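Hendo Building, Ground Floor and Mezzanine
Annual Walk-Through: Exits, Electrical, Storage, Floors, First Aid
Date: 20 October 2020
Inspected by: Deisy Mamani
Marks used: OK / FIX (open item) / WATCH (fine today, look again next time)

General comment
What a difference from last time! I came in expecting a long afternoon of moving boxes out of the way and instead I could open every door on the ground floor without shifting a thing. Tenants, please read the comments as well as the marks, because a lot of the good stuff is in there.

1. Exits and walkways

1.1 Front doors open fully from inside without a key: OK
Both leaves swing freely. The new closer on the left one is a beauty, smooth all the way and no slam.

1.2 Rear door opens fully from inside: FIX
Opens, but the bottom drags on the mat. Trim the mat or take it up. Please don't plane the door, it's fire rated.

1.3 Corridor clear, full width: OK
Clear end to end. The hand carts now have their own bay with painted lines (great idea, whoever had it) and they were all inside the lines.

1.4 Exit signs lit: OK
All lit. Sign by the kitchenette is a little dim next to the others. I'd put a new lamp in it at the next service.

1.5 Emergency lights hold for the full test: FIX
The unit at the top of the mezzanine stairs went out early. Battery is original, I think. Replacement is a standard pack and the cover comes off with two screws.

1.6 Stair treads and handrail: OK
Rail is rock solid. Nosing strips replaced in July and still gripping well.

2. Fire equipment

2.1 Extinguishers hung, visible, tagged: OK
Tags current, gauges in the green. I love that the one near the paint cabinet has been moved to the door side, so you walk toward the exit to get it.

2.2 Pull stations unobstructed: OK

2.3 Smoke detectors free of dust and covers: WATCH
One in the sanding room had a fine coat on it. I brushed it off and it tested fine, but that room makes dust faster than the others. Add it to the monthly clean.

2.4 Oily rag can, lid closes by itself: OK
Hattori can, foot pedal, closes with a proper clunk. Emptied this morning according to the sheet.

2.5 Fire doors not wedged: FIX
Found a folded piece of carpet under the door to the mezzanine office. I know it gets warm up there. A magnetic hold-open tied to the alarm would let you keep it open all day, and I'm happy to go over the options with you.

3. Walls, panels and work surfaces

3.1 No exposed splinters, lifted edges or loose fixings at hand height: OK
I ran a gloved hand along the corridor side and most of the benches. Only one rough spot, on the packing bench, and it was sanded out before I'd finished writing it down. Superb.

3.2 Finishes in good condition, no scorching or staining: OK
Nothing on the list this year. Keep a note of which finish is used where, so touch-ups match.
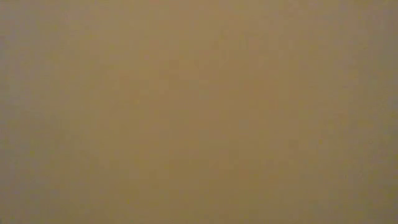

Tan-brown surface, close up, out of focus. Color a bit warmer in the middle.

3.3 Work surfaces stable when leaned on: WATCH
The tall bench by the window has a slight rock. Leveling foot needs a half turn, maybe a bit more. All the others are steady as you like.

3.4 Noticeboards fixed and not overloaded: OK
The old board with five layers of flyers is gone and you can read the evacuation plan at last.

4. Electrical

4.1 Panel accessible, 3 feet clear in front: OK
Clear, and the tape on the floor is staying put. Panel directory is typed and matches what I switched off and on. That almost never happens and it made my day.

4.2 Outlets and cover plates intact: FIX
Cracked plate at the low outlet behind the vending machine. Part costs less than a coffee.

4.3 GFCI outlets trip and reset: OK
Kitchenette, restroom and wash station all tripped on the first press.

4.4 No extension cords used as permanent wiring: FIX
One left, feeding the Flenell label printer from across the aisle. Put in an outlet on the printer side. Until then, unplug it at closing time.

4.5 Power strips not chained together: OK

4.6 Cables off the floor and away from sharp edges: WATCH
Much better. Look at the low runs around table frames when you sweep, and check for flattened or nicked jackets.
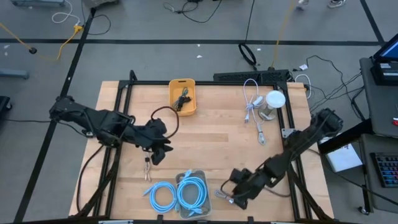 Light wood tabletop in black frame, two arms over it. Wiring down the left side, short cable hanging from the left gripper.

4.7 Portable tools, cord and plug check: OK
The sign-out sheet has a column for "cord looked at" and people are filling it in!

5. Storage and racking

5.1 Storage room, 790 square feet, aisles marked and open: OK
You could roll a cart through with your eyes shut (please don't).

5.2 Load labels on every rack: FIX
Guko racks are labeled. The gray shelving at the back is not. The plate on the upright gives up to 300 pounds a shelf with the load spread evenly, so print that and stick it at eye level.

5.3 Heavy items low, light items high: OK
Paper stock has come down from the top shelf. Thank you!

5.4 Pallet jack, 2,000 pound rating readable, wheels and release good: OK
Rolls like new.

5.5 Clearance below sprinkler heads: OK
The red line on the wall works a treat. Everything was below it.

5.6 Flammables cabinet closed, self-latching, inventory on the door: WATCH
Latch is fine. Inventory lists a thinner I couldn't find. Either it's used up and needs crossing off, or it's sitting on a shelf somewhere. Have a look.

6. First aid and washing

6.1 Kits stocked and in date: FIX
Ground floor kit is perfect. Mezzanine kit is short of large bandages and the eye rinse has expired.

6.2 Eyewash station runs clear, both nozzles: OK
Log is initialed every week with no gaps.

6.3 Key safe for after-hours access: OK
Tag 972 present, spare in the office drawer.

Open items, in the order I'd tackle them
Emergency light battery, mezzanine stairs (1.5)
Wedge out, look at a hold-open (2.5)
Rear door mat (1.2)
Outlet for the label printer (4.4)
Eye rinse and bandages (6.1)
Cover plate (4.2)
Shelf labels (5.2)

Send me a note when the first three are closed and I'll come by to sign them off. The rest can go in one batch.

D. Mamani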